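Clemness planner – progress for May

Hi all, a shorter note than last time. Most of May went into the grasp planner, and I'm much happier with it than I was. The old version picked a grip point on the cover and hoped the book was stiff. The new one looks for an edge first, paperbacks included, and caps the closing force before the arm lifts. Out of 208 trial picks in Fustembridge, 23 failed, and 18 of those were perception mixing up neighbors with the same dark navy covers. 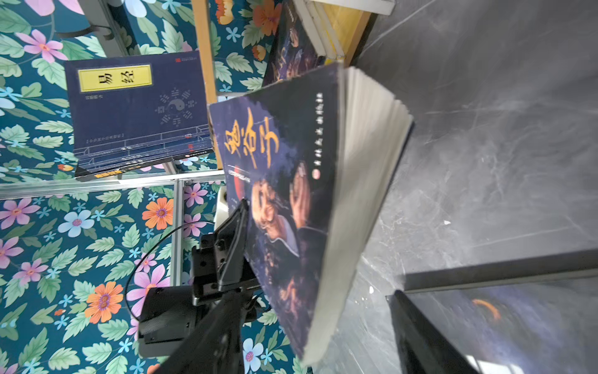
Nele Brandes

Holding a thick paperback by its lower edge, like the 鬼谷子 one, is the case I've been tuning hardest. The pages can fan open on one side, and the pose estimate used to read that as a second book – maddening! I now fit the cover plane and treat the page block separately.

Still open: the replay tool drops joint logs on long runs, and cable slack isn't in the collision model yet. I'd like seven more days on those before we move the build to Lerville. Oh, and the license renewal still needs your signature.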